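Uller Bedroom Chores, garment subset
README, revised 31/12/2025

Maintainers: Harish Nair, Duygu Bayram
Operator training: Yiğit Akbulut
Contact for corrections: Brândușa Munteanu, Prosurthorpe

1. Scope

This subset covers garment handling in furnished bedrooms: picking up a dark garment, spreading it on a bed, and folding it. It was assembled to answer a narrow question, whether a two-arm machine can put away one person's laundry in a room that was not prepared for it. The present answer is no for the whole chore and yes for some of its steps.

The subset holds 156 episodes. Of these, 101 are labeled complete, 35 partial, and the rest void. Labels describe the final state of the garment only. An episode in which the shirt was dropped twice and then folded is still complete.

2. Views

Head and wrist streams are supplied separately. Wrist streams change content quickly. With the gripper pointed up, a wrist view may hold mostly ceiling, a lit pendant lamp and a piece of black fabric, and very little that a policy can use for localization. Such frames are kept. Users who filter on garment area should apply the threshold per stream.
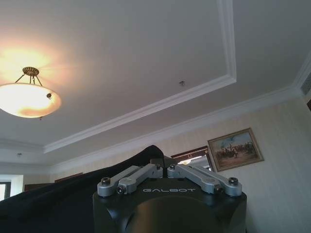
3. Task definition

Each episode is divided into four steps.

lift: garment leaves the support surface
spread: garment lies flat, front up, sleeves clear of the body
fold: sleeves in, then hem to collar
place: folded garment set down inside the target area

A step ends when both grippers are open or when the operator calls it. Episodes without a place step have the field left blank. Do not read blank as failed.

4. Observations by step

Lift is close to solved for single shirts. Two-layer grasps are common and are flagged in the field multi_layer.

Spread takes the most time. The usual approach is to hold the garment by both shoulders and lower it hem first. A black T-shirt on a white sheet gives strong contrast at the outline and almost none inside it, so sleeve folds are easily missed. Chest lettering helps with orientation.
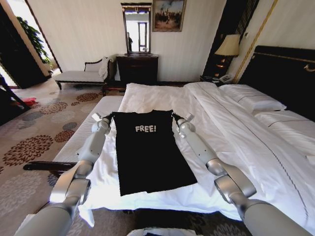

Soft bedding makes fold harder than it is on a table. The sheet moves with the shirt when fingertips press too low, and a rumpled duvet beside the work area can catch a sleeve. Toprak, the baseline policy released with this subset, was trained on tabletop data and tuned on the bed episodes. It completes spread more often than fold. Its typical error at fold is a grasp that takes up both shirt and sheet.

Place was attempted in 12 episodes and should not be used for evaluation.

5. Known problems

Wrist exposure drifts when a lamp and daylight are both in view. No correction has been applied.

Mirrors and glass produce false detections in the automatic masks. Masks touching a mirror were redrawn by hand by Selim Ateş. Small reflections of lamps were left alone.

Step boundaries between spread and fold are inconsistent in episodes collected before August. The later rule (first sleeve contact after flat) has not been back-applied.

6. What the subset does not show

There are no episodes with wet laundry, buttons, zippers, socks or fitted sheets. Sorting and hanging are out of scope. Results here should not be quoted as evidence that a machine can do laundry. They support a statement about one garment at a time, on a bed, with an operator available to stop the run.

7. Use

Split by room, never by episode. Random splits place the same wallpaper and furniture in train and test, and scores rise accordingly. The loader in tools/surkomia does this by default. Report spread and fold separately.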